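April, 10 at night

Dishwasher still half full. I promised myself I'd empty it before writing this, and here I am writing this.

Spent the afternoon reading about the Hirker, which is supposed to do dishes by next year. It was supposed to do dishes last year too. The demo on their page runs 2 minutes, and in that time one mug goes from the rack to a shelf. I timed myself at the same job and got 5 seconds, with complaining. The Baltus people are more modest and only claim towels. I fold towels badly and would welcome a rival.

At the shop we have the Driketti in the back, bought to sort fasteners, and it does sort them, provided they arrive already more or less sorted. I swept around it again today. It has no opinion on sweeping.

Went down the rabbit hole after supper and read 20 pages on simulated practice, where the gripper gets to fumble all it likes in a rendered room and there's no floor to mop afterward. I envy it that. Saved one to paste in.
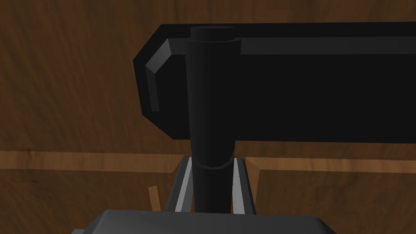 Can a machine take over the chores in an ordinary house yet? One or two of them, slowly, if somebody sets everything out first and stays nearby to pick up what falls.

My mother had the same arrangement with me when I was six. Must call the Tshabalala store tomorrow about the vacuum belt. Forks are still in the dishwasher. Going to bed.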